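Picking a hand for a home robot arm: a few tips

If you're trying hands on a robot arm for jobs about the house, do yourself a kindness and start in a simulator, where dropped fruit costs you nothing! I put the Vomex two-finger gripper and the Zonolus hand through the same 40 tries each, and I learned more from the misses than from the catches (and there were plenty of both).

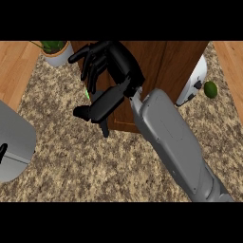
The fingered hand over the carpet, in front of the wooden cabinet.

Keep the fingers curled while the arm travels, and open them late. Put something small and round on your list too, like a lime, because big easy things flatter every gripper. Change only one thing between runs, and write down the closing speed – I forgot on 13 of mine and had to do them all over again, with a fresh pot of tea for company.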